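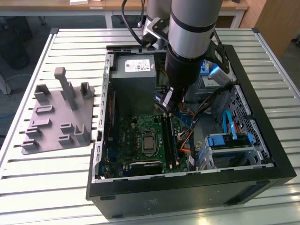 Most of the old desktops that come through Perngate, a repair and resale shop on the edge of town, need only one thing before they can go back to work. They need more memory.

Trinidad Villalobos has run the refurbishing side of the shop for nine years. The computers come from offices, a couple of schools and people clearing out a parent's house. Last year the shop took in 900 of them. Many had been put in a closet when they got slow, and stayed there.

"People think the whole machine wore out," she says. "Usually it's short on memory and full of dust."

The work starts with the case. Villalobos lays a tower on its side with the open side up, so the board is flat in front of her and nothing has to be pushed in sideways. She tried working on upright cases when she started and dropped a screw behind a power supply in her first week. The computer is unplugged before the panel comes off, and she touches bare metal on the chassis before she touches anything else.

Then she looks at what is already there. Memory sits in long slots near the processor, and the latches at the ends of the slots hold each module in place. Boards differ in which slots have to be filled first, so she checks the manual if she can find one. The notch in the gold edge has to line up with the ridge in the slot. If it doesn't line up, the module is either backward or the wrong type.

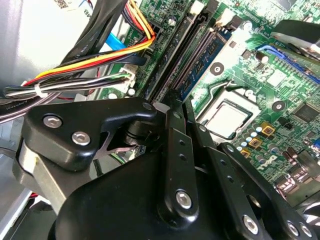
A memory module with a blue circuit board beside black slots, with the processor to its right.

A module goes in with even pressure on both ends. New people at the shop tend to press too lightly — they are afraid of cracking the board — and a module that is not all the way down is the most common reason a computer won't start afterward. Villalobos has them take it out and seat it again before they try anything else. 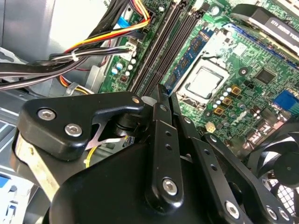
She is more careful around the processor. On many boards the socket has pins fine enough to bend with a sleeve, and a bent pin can mean a new board. If the processor doesn't need to come out, she leaves it alone.

A memory upgrade at Perngate costs $40, parts included, and customers can wait for it. A finished desktop sells for $60 and carries a warranty of three months. The ones that can't be saved are stripped for drives, cables and power supplies, which go on a shelf by the back door. In October the shelf was full, and Villalobos was looking for a second one.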